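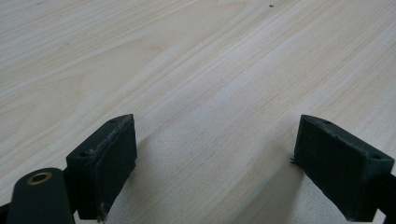 Tirnetach Table Oil, Matte

Home > Care and Repair > Oils and Waxes

A table oil for people who own coasters and have never once seen a guest use them. Tirnetach goes on with a rag, soaks in while you find something else to do, and leaves pale wood looking like pale wood. If you want a shine you can check your teeth in, we sell Vamero Gloss two shelves down and will only judge you a little.

The recipe comes from Aatos Turunen, who spent 15 years refinishing café tables and developed strong feelings about orange varnish. It's mostly linseed. It smells like an art class for an afternoon and then stops.

How to use it
Wipe the table down and let it dry. Rub on a thin coat along the grain, wait 20 minutes, and buff off whatever is still sitting there. Do it again the next day. Most tables want 2 coats. Veneer is fine if you go easy on the sandpaper, and by easy we mean put the sandpaper back in the drawer.

Lay used rags flat outdoors to dry. Oily rags in a heap can catch fire on their own, and your insurer won't find it as interesting as you do.

Will it fix a water ring?
A faint one, sometimes. For the deep white kind, try the Stoica ring paste first.

Can I put it over old polyurethane?
You can, and it will sit there being sticky until you wipe it off again.

Sold in single cans. Orders are packed by Josphat Owino, who tapes the lids down hard, so have a knife ready.

Related: Drovov buffing cloths, Stoica ring paste, Vamero Gloss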